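4.2 Grippers and the shelf task

Okay, so on to the part I was looking forward to most. We had two grippers to compare, the Hulletel, with its wide angular fingers, and the Parsa, which is narrower and came with softer pads. Both went on the same arm with the same controller, and I kept the closing speed the same for both even though the Parsa manual suggests going slower. (Kaj Lauritsen thinks this was unfair to the Parsa. He may have a point, and I come back to it in 4.4.)

Each gripper got 200 attempts on the shelf task. The arm starts above the rack, comes down toward a can standing near it, closes, lifts and puts the can down somewhere else on the table. That sounds easy, and with a bare table it pretty much is. The trouble starts when there are tall, skinny things nearby that the wrist has to get past on its way down – we used candlesticks, and I'd recommend them to anyone who wants to find out how good their collision margins are! Figure 4 shows the Hulletel during this part of the work.
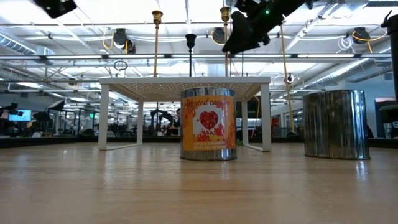

Figure 4. The Hulletel gripper above the shelf rack, with the candle can in front and candlesticks behind.

I had expected the narrow gripper to win by a mile, and in the tight spots it did have an easier time. Where it lost ground was the grasp itself. A round can gives you very little contact with a narrow finger, and if the approach was even a bit off center the can would turn in the grip before the lift was finished. The Hulletel put up with sloppier approaches, but it needed a lot more planning time, and the planner gave up on it more often. We counted a give-up as a failure for both grippers, same as a drop.

Then there's the matter of shiny things. Plain silver cans were much harder for the depth camera than the ones with a printed label, with either gripper, and in the first round we were blaming the fingers for what was really a bad pose estimate. Blažena Procházka caught this while going through the logs in February, and we threw out that round and started over with the Bestholm camera settings described in 3.1. Every result in this section comes from the second round, which we closed on 21 March 2024.

One more thing about the pads. After 299 closes (warm-ups included) the left pad on the Parsa had begun to peel at one corner. Diễm Châu glued it back and we carried on with the same pad, so the last part of the Parsa set was run on a repaired finger. I looked for a change in the drop rate after the repair and couldn't find one, but the set is small and I wouldn't lean on that very hard.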